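4. Setting up the peg table and checking the hand-held grippers

I do this bit before anyone picks up a gripper, and it goes quicker if you get the table sorted first. 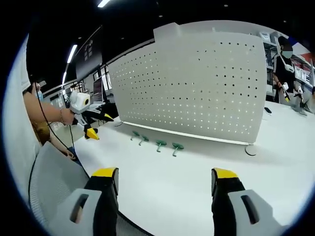
1. Stand the perforated panel on the table and press down on both ends. If it rocks, turn it a little and try again (our table at Sisonville has a dip in it, yours may not!).

2. Lay the T-shaped pegs in front of the panel, stems towards you. A wobbly row is fine, I never bother with a ruler.

3. Open your gripper all the way, then squeeze it shut slowly. The yellow tips should meet square. If one rides over the other, loosen that finger, line it up and nip it back down.

4. Wipe the lens with a dry cloth. Not your sleeve, Marwa caught me at it once and I've still not heard the end of it.

5. Run any cable down and away from your gripping hand, with enough slack to reach the far peg.

6. Do 15 practice grabs, then look at the tips again.

Note: I swap the tips every 40 sessions, or sooner if they've gone shiny. Write the change in the Mikham log.

Caution: keep bracelets and lanyards clear of the fingers while they're closing. The spring is stronger than it looks.

If the fingers still stick after all that, go to section 7.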